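Karna Parallel Gripper: Safety Notice and Product Information

The Karna is a two-finger gripper supplied by Tinedar for footwear packing cells. This notice applies to all units running controller release 2214.

Reported fault

In May, the service desk received a report of grip loss during box loading. The controller recorded a closed grip while the shoe was held by a lace only. On release, the fingers reopened to full stroke without the programmed delay. An operator reaching into the cell was struck on the hand — no lasting injury resulted.
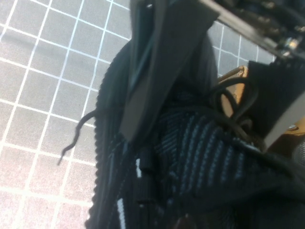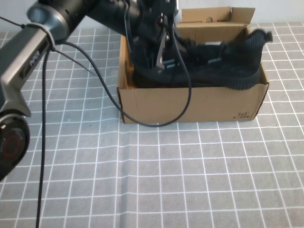
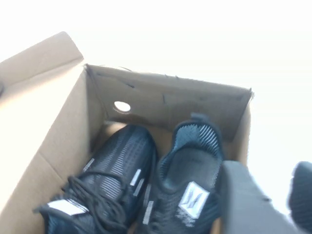 Handling of black knit sneakers with the Karna.

Interim measures

Operators must not enter the cell until the arm has been stopped and locked out. Closing force is limited to 12 N pending a revised release. Loose laces should be tucked into the collar before picking. Cables are to be checked for snagging at the start of each shift.

Of the 159 units in service, almost all can be updated on site. Enquiries and incident reports should be directed to Marjatta Salminen, Product Safety, Tinedar.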